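The upstairs office at Brallham used to be the quiet part of the building. Orders came in, somebody typed them up, somebody else carried the slips down to packing, and at four o'clock the kettle went on. When I first visited, in October, the kettle was still going on at four, but a good deal else had shifted, and I stayed far longer than I had meant to because everyone wanted to tell me about it.

The firm sends out household bits and pieces to 400 small shops, and it has been handing the dull end of the job to machines a little at a time. Pledivine, the software that reads the orders, came first. Then came the robot work, which means that people who once filled in forms now spend part of the day showing a machine how to take hold of ordinary things – a bottle, a basket – and put them down again without a fuss. Zyanya Escobedo did invoices for 19 years before she took it up, and she told me, laughing, that her shoulders had never known such exercise.

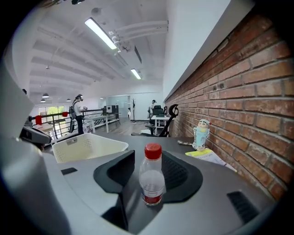
Remedios Tolentino was less sure about the bargain. The typing was boring, she said, but you could chat while you did it, and now you have to keep your mind on your hands all morning, and by lunch you've hardly spoken to a soul. She would still not go back to the slips, she added, after a bit of thought.

I heard versions of that all week. No one has lost a job so far, and six people have moved to a better pay grade, though Baltazar Barrera would like the promise about jobs put in writing and has asked for it twice. He likes the new work, mind you. He goes home less tired in the eyes and more tired in the legs, and his wife says he has started picking up the teacups very slowly.

The next round of training begins in the spring, with the packing floor joining in.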